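Como montar um par de garras de mão para gravar demonstrações em casa

Este tutorial cobre a montagem de duas garras manuais, iguais às que vão na ponta do braço, para gravar tarefas domésticas sem ligar o braço. Quem segura as garras é uma pessoa. Depois os dados servem para treinar o controle. O projeto é nosso, feito na oficina compartilhada Godau, e a versão descrita é a terceira. As duas primeiras eram pesadas demais para o pulso.

Se você já imprimiu o corpo da versão anterior, pode aproveitar o gatilho e as mandíbulas. A placa e o cabo mudaram.

O que você vai precisar

Dois corpos de garra impressos em plástico preto, com gatilho
Dois pares de mandíbulas curtas
Duas placas triangulares de metal, furadas
Parafusos M3 de cabeça cilíndrica e porcas com trava
Dois encoders pequenos para medir a abertura
Dois cabos pretos flexíveis com 3 metros cada
Fita adesiva para marcar o chão
Uma mesa firme e uma cadeira

Passo 1: preparar as placas

Lixe as bordas das placas antes de qualquer outra coisa. A nossa veio do corte com rebarba e riscou a mesa no primeiro dia. Passe uma lixa 400 nos três cantos e confira se todos os furos deixam passar o parafuso sem forçar. A furação tem mais posições do que a montagem usa, para quem quiser prender outro sensor depois.

Aparafuse cada placa na parte de cima do corpo da garra. Aperte primeiro o furo da frente, alinhe com a mandíbula e só então aperte os de trás. Uma placa torta desloca a referência, e o erro aparece em todas as gravações daquela mão.

Passo 2: mandíbulas e encoder

Encaixe as duas mandíbulas no trilho e acione o gatilho várias vezes com a mão. O curso deve ser suave do começo ao fim. Se travar no meio, afrouxe o parafuso do pivô um quarto de volta. Kumaresan Pisharody, que desenhou esta peça, recomenda uma gota de óleo de silicone no trilho, nunca graxa.

O encoder entra pela lateral. Ele tem 2.000 posições por volta e a leitura zero precisa corresponder à garra fechada. Feche o gatilho, ligue o cabo ao computador e grave o zero pelo programa de calibração. Repita com a garra toda aberta e anote o valor de cada lado. Os dois números não precisam ser iguais.

Passo 3: cabos

O cabo sai pela base. Deixe uma volta com folga antes de fixá-lo, senão ele puxa a mão quando você gira o pulso. Vista uma manga comprida: o cabo raspa na pele depois de meia hora de uso. Confira também o caminho até o computador, que deve passar por trás de você e não pela frente da mesa.

Passo 4: preparar a mesa e o chão

Escolha uma mesa de superfície clara e lisa. As garras são pretas e o contraste ajuda no processamento. Marque com fita no chão o lugar dos pés da mesa, para voltar à mesma posição se alguém precisar do espaço entre uma sessão e outra. Tire da superfície tudo o que não faz parte da tarefa.

A primeira tarefa que sugerimos é com saco plástico. É difícil, porque o plástico muda de forma a cada toque, mas não quebra nada e mostra logo se as mandíbulas estão pegando bem. Use um saco grande e um recipiente redondo de borda lisa. 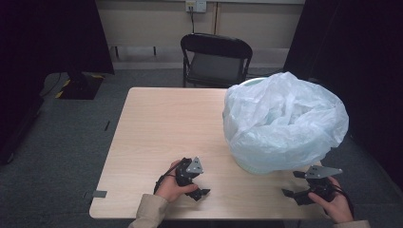

As duas garras na mesa, com o saco branco sobre o recipiente azul-claro.

Passo 5: gravar

Comece cada gravação com as duas garras paradas e abertas, apontadas para dentro. Espere o sinal do programa e faça a tarefa em velocidade normal, sem pausas para pensar. Segure a borda do plástico com a ponta das mandíbulas. Pegar uma dobra grossa no meio do saco parece mais fácil, mas a garra do braço tem menos força que a sua mão e vai soltar.

Grave 40 repetições antes de olhar os resultados. Mude um pouco a posição do recipiente a cada vez e amasse o saco de outro jeito. Vasanthi Poojary fez as nossas primeiras séries com tudo no mesmo lugar, e o braço só acertava naquele lugar.

Problemas comuns

A leitura de abertura pula: quase sempre é o conector do cabo. Desligue, limpe e prenda de novo com uma braçadeira.

A garra escorrega no plástico: cole uma tira fina de borracha na face interna das mandíbulas. Troque quando ficar brilhante.

As duas mãos aparecem invertidas no arquivo: os cabos foram ligados na porta errada. Marque um deles com fita colorida nas duas pontas.

O pulso cansa: faça séries curtas e apoie os cotovelos entre uma e outra.

Os arquivos para impressão e o programa de calibração estão na pasta Bikanstead da oficina. A versão com gatilho mais largo, para mãos grandes, deve entrar lá em junho.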